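Chapter 8
Comparing Grippers on a Common Task

Search this title
Enter keyword, author or ISBN
Go

Kevari Press uses cookies to remember your reading position and font size. Accept / Manage settings

In the last chapter we chose an arm by its reach, payload and repeatability. The arm gets the hand to the right place. What happens next depends on the gripper, and grippers are harder to compare from a data sheet. Two parallel-jaw grippers may list the same stroke and the same maximum force, and one of them will drop a cube that the other holds all day.

This chapter sets up a comparison that a student group can finish in a week. We begin in simulation, where a trial costs nothing to repeat, and move to hardware in Section 8.4. The method follows one used by Firdevs Tuncer and Raimonds Urbonaitė at the Heltby workshop, with the scoring simplified.

8.1 Fixing everything except the gripper

A comparison is only useful if one thing changes at a time. Keep the arm, the controller gains, the approach height and the closing speed the same for every gripper. Keep the objects the same too. Write these values down before the first trial and do not adjust them afterward, even when one gripper clearly would do better with a slower approach. If you want to study approach speed, run that as a second comparison.

The objects should be plain. Small cubes in strong colors are a good choice, because a simple color threshold can find them and you will not spend your week on the vision code. Larger boxes serve as places to put things down and also as obstacles. Use at least one start position where a cube sits close to a box, and one where it stands clear on all sides.
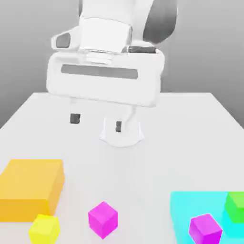
Jaw opening is the first number to check against the object. Measure the cube along its diagonal as well as across its face. A cube that has turned on the table can present its diagonal to the fingers, and a gripper with a few millimeters to spare on the face may land on top of a corner. In one set of 135 trials run by Clyde Escobedo, 63 failures were recorded, and most of them were of this kind. The pads and the closing force had nothing to do with it.

Finger pads come second. A simulator needs a friction value for the pad and another for the object, and the defaults are often too generous. Start with the default, then lower it in even steps until grasps begin to slip. The value at which slipping starts tells you more about a gripper than its success rate at a single setting.

8.2 What to record

For each trial, record the gripper, the start pose of the target cube, the commanded grasp pose, and the result. Use four results only:

Held: the cube was lifted and stayed in the fingers until release.
Slipped: the cube left the table and fell.
Missed: the fingers closed without the cube between them.
Struck: a finger touched a box or the top of the cube on the way down.

Do not add a fifth result for doubtful cases. Decide which of the four it was and make a note. Güven Keskin's Nuvbridge log, used in the exercises, has 3,557 rows, and the notes column turned out to be the part students used most.

Save the random seed with every row. Without it you cannot replay a failure, and replaying failures is the main reason for starting in simulation.

8.3 Choosing the number of trials

A difference of two or three successes between grippers means very little when each has been tried only a few times. The calculation below gives the number of trials needed for a difference of a given size. Readers who have not met the binomial distribution should read Appendix C first.

Related titles
Eshun: Controllers for Small Arms
Fadime Bilgin: Camera Placement and Calibration
Kevari Lab Manual, Part Two: Suction and Soft Fingers
Simulation Exercises for First-Year Robotics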